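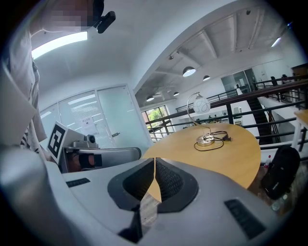 Ticket: Table lamp on upper level, light not stable and lamp turns on its base
Opened by: Wichai Yimyam
Location: Stitcombe building, upper level, round table near the railing
Item: Kikby table lamp, white globe shade, chrome arm
Priority: Low
Status: Waiting for part

Friday, 9:40
I report a problem with the table lamp on the upper level. When it is switched on, the light is good for the first 15 minutes, then it starts to go weaker and stronger by itself. Two colleagues told me the same thing last week, but I wanted to see it with my own eyes before I wrote the ticket. Today I saw it.

There is also a second problem, maybe not connected with the first. The arm is not tight in the base. If you push the globe a little with one finger, the whole upper part turns to the side and does not come back.

Friday, 10:05 (reply from Meireles support desk)
Thank you, Wichai. Please tell us: 1) Is the bulb the original one? 2) Does it happen in another socket too? 3) Is there any damage on the cable? A photo of the lamp and the cable would help. Please unplug it before you touch the arm.

Friday, 10:50
The lamp is unplugged now. I answer in the same order.

1) I do not know if the bulb is original. There is no box in the cupboard, only the instruction paper.
2) I tried it before in the socket by the stairs and in the one near the white board. It was the same in both, so I think the socket is not guilty.
3) I moved my fingers along the whole cable, slowly, from the base to the plug. I did not feel any cut or hard place. The cable keeps its curls from the packing and does not want to lie flat, but I think this is only ugly and not dangerous.

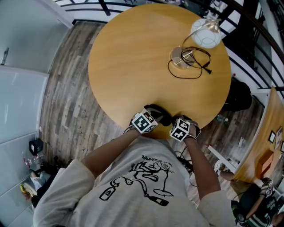
Lamp on the round table, seen from above, with the cable and plug on the table top.

Friday, 11:30 (reply from Meireles support desk)
The cable looks normal to us. The changing light is most often a bulb which is not screwed in fully, or a bulb which is too strong for the holder. Please take off the globe and read what is written on the bulb. For the loose arm, turn the lamp on its side on something soft and look for a nut under the base.

Friday, 13:15
I did both things after lunch.

The globe comes off with a quarter turn to the left. I put it in a folded towel so it would not roll. The bulb inside is a Brusard and it was not fully in, I could turn it almost one more time around. The print on it is half gone, but I could read 300 lumen. The instruction paper says the bulb can be from 200 to 300, so it is inside the limit, but just at the end of it.

Under the base there is a round cover of felt. I lifted one side of it carefully with a plastic card. The nut is there and it was loose, I could turn it with my fingers. The toothed washer which should be between the nut and the base is missing. I looked inside the felt and I could not find it. 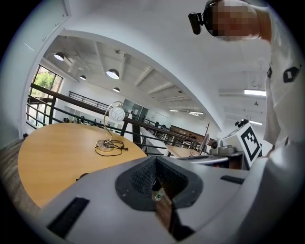

I tightened the nut by hand and then a little more with the small wrench. I did not use much force, because the thread looks thin. After this the arm holds if you touch it softly, but if you turn the globe with purpose it still goes around. I think without the washer it will be loose again in a few weeks.

Friday, 14:20
Test after the bulb was screwed in fully: lamp on for one hour, light stable all the time. I also moved the cable near the base while it was on, and no change.

Friday, 14:45 (reply from Meireles support desk)
Good result. Please consider the light problem closed. We will order the washer from Kikby, it is in the same bag with a new nut and a new felt cover. If they do not have the bag any more, we will send a 160 lumen lamp of the smaller type as a replacement, please tell us if this is acceptable.

Friday, 15:10
160 is too weak for that table. People read there in the evening, and the ceiling light is far. Please ask for the bag first. If there is no bag, I prefer to buy a washer in the hardware shop, I only need the inner diameter.

Until the part arrives, the lamp can stay in use. I left a note for colleagues not to turn the globe and to carry the lamp by the base.

Open point: washer, nut and felt cover, expected in September.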